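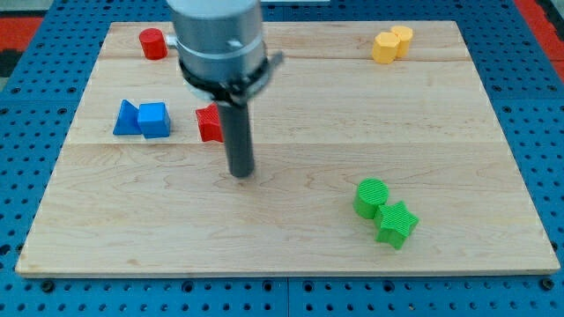

Step 2. Lay out the shapes

Set the board on the table with the planks running left to right. Spread the plastic shapes over the wood so that each can be lifted without dragging its neighbor. The seam near the middle of the board is a convenient guide for dividing the layout into a back row and a front row.

Blocks that touch, such as the blue triangular prism and the blue cube, count as one group until they are separated. Leave a finger's width between all other pieces. The star may stand upright on its points or lie flat, but use the same position for every round.

Step 3. Sort by color, then by form

Clear one color at a time, starting at the left. Within a color, take cubes first and prisms second. Allow 90 seconds per round and run 5 rounds.

Step 4. Store

Wipe the board along the grain with a dry cloth. Return the shapes to the Verville tray.

Revised August 1, 2018, F. Pellegrini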